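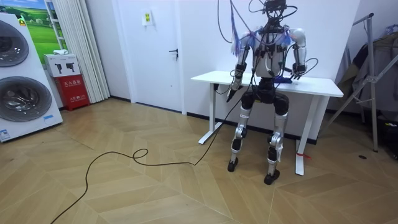 The Trirnden desk in use by the Zultbridge student robotics club.

Trirnden Standing Desk, White
Reviewed by Nomvula Nkuna, January 31, 2020

Our club has one project this year, which is getting a humanoid robot to handle and fold towels for the Mabaso student competition. We needed a table for it. The Trirnden was on sale, so we bought one, and it has now been through 21 practice sessions.

Assembly

Two of us put it together in under an hour. The legs are T-shaped and go on with long bolts. The instructions show one bolt going in from the wrong side, so check that step before you tighten anything. The hex key in the box is soft and we ended up using our own.

The top

The white top is matte, and that matters for us. Our old bench was glossy and the overhead lights gave us bright patches that the vision code kept picking up as cloth. Blue and dark gray towels both stand out well on this one. Cloth slides easily, which is good for straightening a towel and bad when a hand presses down off center and the whole pile moves.

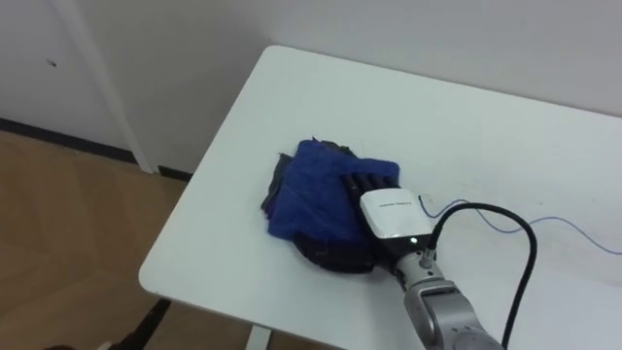
It does mark. Smudges wipe off with a damp rag, but the scuffs stay. Nokuthula Mkhize handles our vision software and would like a cleaner surface, though so far the marks haven't caused a bad detection.

Stability

The rated load is 80 pounds and we have never been near it. Side to side is a different matter. At the height we use, a firm push on the edge makes the top sway a little, and it takes a second or two to settle. We slowed the arm down for the pressing step and that was enough. People typing at it probably won't notice.

The front edge has a shallow step in it, so the top is not a plain rectangle. We had entered it as one in our software and had to measure again.
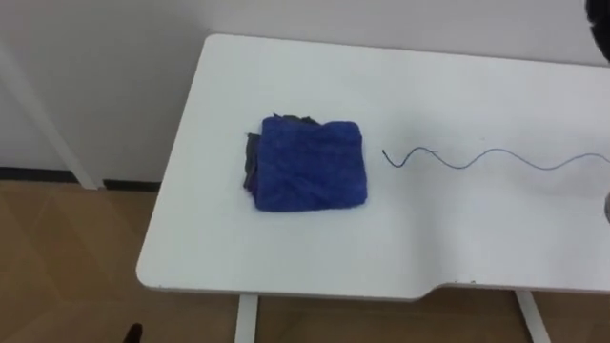
Compared with the Nusolent

We tried a Nusolent folding table for a few weeks last year. It was lighter and easier to store, but the top bowed in the middle. The Trirnden stays flat. It is also a pain to get through a door with the legs on.

Rating

3 out of 5. We are keeping it through the competition. If your robot pushes hard or moves fast, get something heavier.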